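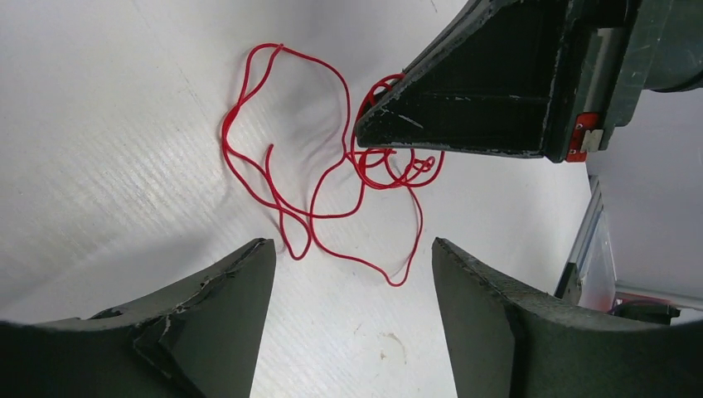

Wire sorting cell: what went wrong?

What happened in June?
I'd set both arms sorting scrap wire at our Stiltstead workshop. One of them pulled on a snagged strand and carried on pulling for nearly 30 seconds — well past the point where it should have given up. The motor overheated and we lost the joint.

Why didn't it stop by itself?
My fault, I'm afraid! I'd raised the force limit while testing and never put it back. The log just said error 2707, and I'd been ignoring that one for weeks.
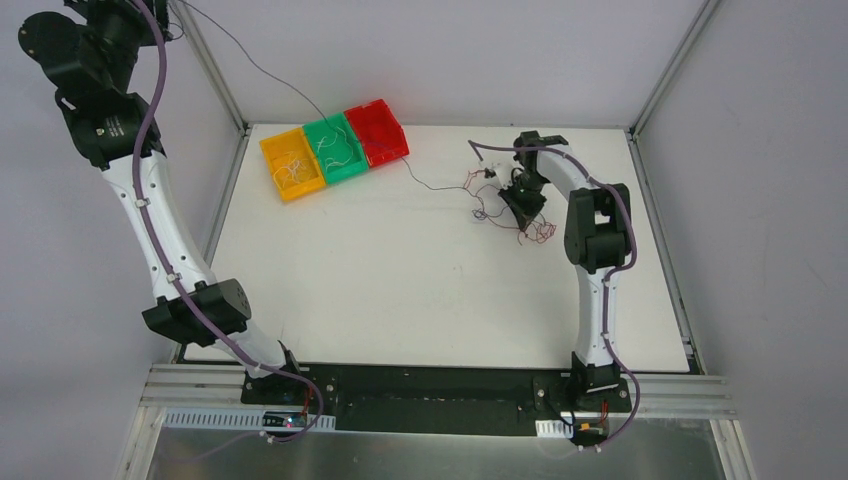 Two arms, three bins and a tangle of thin wires under the right-hand gripper.

Is it safe to reach in and free a snag?
Please don't. Press the stop, wait for the arms to settle, then snip the wire (never yank it). A stretched wire can whip back at your face, so goggles on. 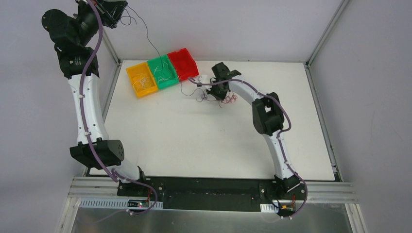
Right arm beside the bins, with wires hanging below its gripper.

What's changed since?
The limit is locked now, and after 3 failed pulls the arm lets go and calls me over. I still check the joints by hand every morning.

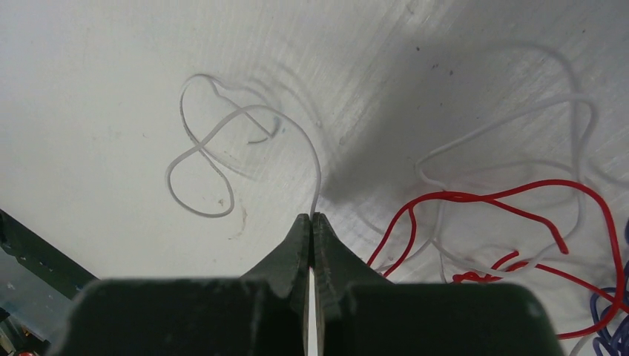 Mahmoud Tawfik wrote in to ask whether letting go is always wise, as his own arm at Clastholm once dropped a snagged lead straight into its elbow. Fair point — I now lower the gripper first.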